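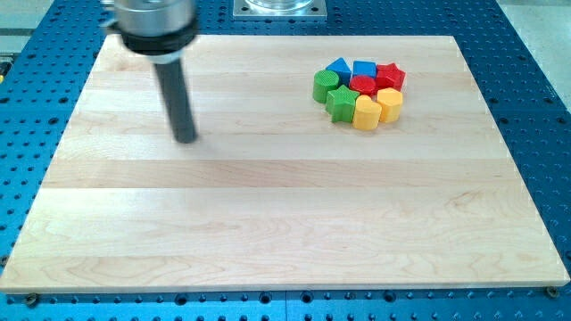

Sorter blocks on the maple board, item 4 of the toy and surface check.

PLAY MATERIALS INSPECTION: CHECKLIST WITH COMMENTS
Site: Totska, Drovine Room
Date of check: 15 May 2026
Sheet no. 1141
Previous full check: January

Marks used: S = satisfactory. A = action needed. N = not checked on this visit.

SECTION A: SHAPE-SORTER BLOCKS (WOODEN)

A1. Set complete against inventory. S
Eight blocks, two each of green, blue, red and yellow. Each block is a different shape. Inventory entry 563 lists the set as "mixed" and should be amended to give the colours.

A2. No block passes fully into the small parts cylinder. S
All eight tried in every orientation, without pressing. The green cylinder and the red cylinder were tried end-on as well as on their sides.

A3. Points and corners. A
Red star: one point has a raised fibre that can be felt with a fingertip. Sand lightly, wipe, recheck. The other four points are sound. The triangular prism (blue) has a firm upper edge but no sharpness.

A4. Paint adhesion. S
Tape test on one face of each block. No lift. The red cylinder has the glossiest top of the set and should be looked at first next time for crazing.

A5. Ribbed or grooved surfaces clean. A
Fine ribbing on the side of the green cylinder holds residue. Clean with a soft brush and mild detergent. Do not soak. The flat top is clean.

A6. Splits, checks or loose grain. S
Blue square block examined on all faces under the lamp. No opening of the grain.

A7. Sorter box and lid. N
In the Plekine store at the time of the check. To be inspected with the blocks before the set goes back on the shelf.

SECTION B: MAPLE BOARD

B1. Glue lines between strips. S
Strips run the width of the board and alternate slightly in tone, which is normal for this timber. No gap would take a 0.1 mm feeler.

B2. Flatness. S
Straightedge laid corner to corner both ways. No rock when pressed at any corner.

B3. Edges and arrises. S
Front edge smooth along its full length. Back edge slightly rougher to the touch, within limits.

B4. Surface finish. A
Finish is thin towards the near right corner. Re-oil with a food-safe product and leave flat overnight. Keep out of use until dry.

B5. Board stable on its support. S
No slip when pushed by hand from the side. If the board is moved to a smooth table, fit the rubber mat.

SECTION C: BLUE PERFORATED TABLE

C1. Holes free of debris. A
Crumbs and one paper staple removed from holes near the front edge. Vacuum with the narrow nozzle weekly. The monthly clean on the Danko schedule is too infrequent.

C2. Burrs around holes. S
Cloth drawn across the top in two directions, no snagging.

C3. Finger entrapment. S
Probe test carried out on 41 holes, spread over the surface. No failures.

C4. Fixings and legs. S
All tight. One foot adjusted by half a turn.

ACTIONS ARISING
A1: amend inventory entry 563.
A3: sand star point. Before next use.
A5: brush out ribbing. Before next use.
A7: inspect box and lid. Before return to shelf.
B4: re-oil board. Within 4 weeks.
C1: change table clean from monthly to weekly.

The block set may be used again once A3, A5 and A7 have been initialled. Attach this sheet to the January one.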